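Oct 9, 2023
Workshop notebook, Skillis back room

Floor day. I've been putting this off since January and I finally ran out of excuses when I went looking for the good wire strippers and ended up on my hands and knees with a flashlight in my teeth. So! Everything that lives on the floor gets looked at, and either it earns its spot or it goes up on a shelf, out to the hall, or over to Skitach with the next load.

Started by the door because that's where I always trip. Two bags of packing foam (kept one, the clean one), a coil of garden hose that I swear belongs to the building, and a stack of flattened cartons from the Drindel order. I had this idea back then that we'd reuse the cartons for shipping samples. We did not. They've gone soft at the corners and smell a bit like the drain, so out they went. The tape gun was underneath, by the way, for whoever bought the second tape gun.

Swept as I went. The push broom is no good on this floor, it rides right over the seams and leaves a neat gray line in every one. The little hand brush does it properly but you pay for it in the knees. Folded-up moving blanket helps. I'm leaving the blanket on the hook behind the door, please don't put it in the truck again.

Next problem, the cables. I don't know how they breed. My system for today, which might not last the week: anything with a plug on it gets plugged in and tested, anything that fails goes in the bucket, and anything I can't identify gets a strip of masking tape with a question mark on it. If you recognize one of the question marks, write what it is on the tape and hang it up. The bucket goes to recycling at the end of the month whether people have looked in it or not.

The long extension cords I coiled over-under and tied with strips of old bicycle tube. I used to wrap them around my elbow like my dad did and they always came out twisted. Over-under feels fussy the first few times and then your hands just do it. If you can't do it yet, drop the cord on the bench loose and I'll coil it, I'd much prefer that to un-kinking one later.

The plastic boxes took most of the afternoon. We own too many and half the lids don't match, a result of buying whatever was on the rack at Ait Brahim's each time we needed one more. The lids with the click handles fit only their own boxes. The plain lids fit almost everything, badly. I washed the dirty ones in the yard with dish soap and a drop of bleach and stood them upside down along the wall, then wiped the insides again with a dry rag before anything went back in. The white ones show every smudge and I've come around to liking that, it makes you wipe them.

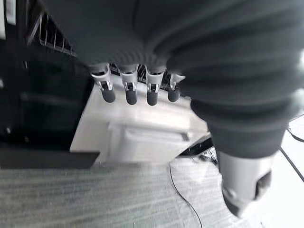
Where should a plastic box go if it has to stay on the floor?
Up against a piece of furniture with the handle side facing out, so you can hook your fingers under the lip and drag it toward you without having to shift anything else first.

I tried that all down the long wall and it's so much better. Before, half the boxes had the handle turned to the wall and you had to hug the thing to get it moving. I also tried stacking them two high and went off it quickly. Whatever you want is in the bottom one, every time, and the top one ends up parked in the walkway until somebody kicks it.

Labels: I wrote on painter's tape and stuck it to the front below the rim, not on the lid, on account of the lids wandering. Thick marker, one or two words. "Sanding." "Clamps, small." "Drindel spares." I had one that said "Misc" and I made myself tip it out on the bench and sort it. Contents included 7 hinge pins, a dried-up glue stick, the key to the old padlock (we still have the padlock!), and a receipt for 273 that I've pinned to the board in case it matters to the Skitach accounts. It has no date I can read.

The box of 2,000 pan head screws is split into jars now. It was too heavy in one piece and the cardboard bottom was ready to let go. Jars are on the shelf over the vise, and the lids are only finger tight, so lift from the glass.

Not finished:
- the corner behind the drill press, which I looked at and then walked away from
- the 9 mm wrench is still missing, and yes, I checked the gray drawer
- felt pads for the feet of the small bench, it's scratching the paint
- a decent dustpan, the current one has a curl in the front edge and everything slides under it

Knees sore, floor mostly visible. I'll do the drill press corner next time I'm in, with the shop vac and a mask, and I'm bringing my own sandwich because the place across the road was closed again.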